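Honcombe Robotics Club: Laundry Project Update

Feb 19, 2021

The club's spring project is clothes folding. Members are collecting short recordings of everyday folding with hand-held grippers, and those recordings will be used to train the arm in the lab at Nuletti Hall. The work is being done in bedrooms, on ordinary beds, with ordinary piles of clothes. Masks are worn at every session.

The project started in the fall with towels on a workbench. Towels went well enough that the group moved on to shirts, which are harder. A shirt has sleeves, a collar and a front and back, and two people will rarely fold one the same way. Before recording began, members spent a meeting agreeing on one fold: shirt flat, sleeves in, sides to the middle, hem up to the collar. Everyone who records uses that fold.

A session uses two grippers, one for each hand. The person recording works only with the yellow fingers and does not touch the cloth directly. Members who are new to it usually squeeze too hard and move too fast. Mahsa Hassanpour, who leads the data group, asks them to practice with an old pillowcase first.

The bed in the current set has a tiled mat over it. The mat gives the fingers a firm surface, and the hem of a white garment shows up clearly against the tan.

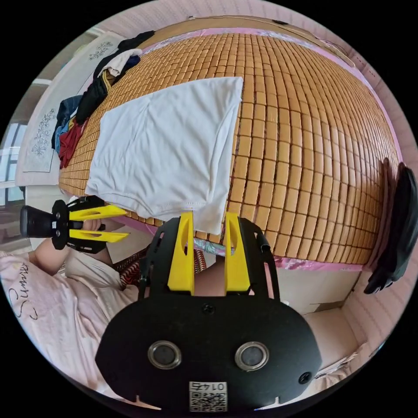

What we have so far

The club has 46 usable recordings of shirts. Another 14 were thrown out, most of them because a hand went out of view partway through or the shirt was dropped and picked up by hand. The target before the April demo is 60, so there is still some way to go.

Thin shirts are the main problem. Both layers tend to come up together when only the top one is wanted, and a fold made that way has to be undone. The data group has been trying a lower approach, with the fingers nearly level with the mat, and will compare it with the old method at the next meeting. Anyone with an opinion on this should bring it then.

We are also recording the step before folding, where a shirt is picked out of a pile and laid out. Lifting is slower than it sounds. The cloth twists as it comes up, and the person has to decide which edge to take with the second gripper. Please keep these attempts even if they look clumsy. The software group wants the awkward ones along with the clean ones.

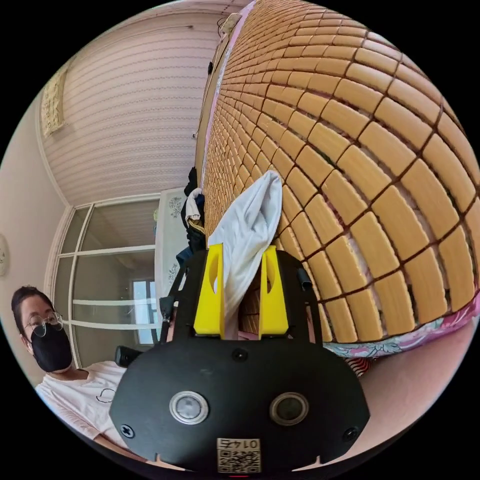
Page last changed: Friday, 4:40 p.m., by the Honcombe newsletter desk

Signing up to record

Sessions run 40 minutes. You can record at home or use the club room, but the grippers have to be back in the Cikance cabinet by the end of the day so they can be charged and wiped down. Sign them out on the sheet taped inside the door. Write down the number on the gripper label, not just your name.

Bring your own clothes. Solid colors are best for now. We have plenty of T-shirts and would like some button-up shirts and a few children's sizes. Skip anything with sequins or loose beads, which catch in the slots of the fingers.

If you record at home, clear away papers and anything with an address on it before you start, and ask the other people in the house if they mind being heard or seen. Files go in the shared folder the same evening. Label each one with your initials and the type of garment.

Software group

The software group is cleaning up the first batch and matching the left and right recordings. Two members are needed to help mark the start and end of each fold. No programming is required. Training takes one lunch period.

The Sharifi team will lend us a second arm for the April demo. Setup plans will be covered in the next newsletter.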